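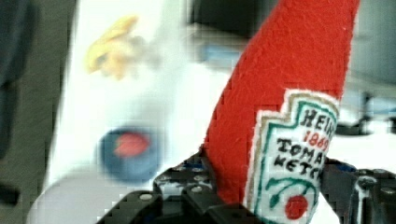 Selon Zimby, un bras capable de saisir un flacon souple ne sait pas encore débarrasser une table, et il faudrait cesser de confondre les deux. L'objection est recevable. L'appel ci-dessous vise à la chiffrer.

Stodik recrute des participants pour l'évaluation Indedeck, consacrée aux tâches ménagères et de petite boutique confiées à un bras manipulateur : saisie, transfert, rangement de vaisselle et d'articles de cuisine. Le corpus compte 2,896 essais annotés. Il manque une référence humaine et un jugement extérieur sur les échecs partiels – objet saisi mais mal orienté, posé à côté du récipient, lâché trop tôt.

Tâches demandées :
– exécuter la série à une main, avec une pince manuelle à 2 doigts ;
– noter des séquences du bras selon la grille Skinner ;
– signaler toute consigne ambiguë.
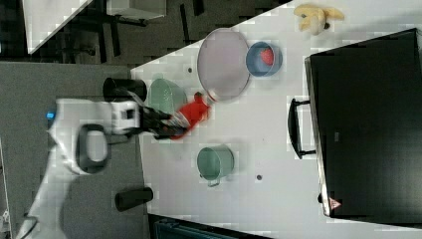
Le bras peut-il aujourd'hui remplacer une personne en cuisine ? Pas sur une série complète : les gestes isolés passent, les enchaînements restent irréguliers, et la reprise après erreur demande encore un opérateur.

Profil : adulte, vision correcte ou corrigée, aucune compétence en robotique exigée. Une expérience en restauration ou en mise en rayon est appréciée. Durée : 2 séances, dont une le samedi. Indemnité : 700 euros, versés après la seconde séance. Candidatures ouvertes jusqu'à fin mai, par le formulaire Stodik.

Classé dans : Appels à participation – Robotique de service

À lire aussi
Grille Skinner : coter un échec partiel
Indedeck : protocole de saisie des objets souples
Stodik recherche un technicien d'essais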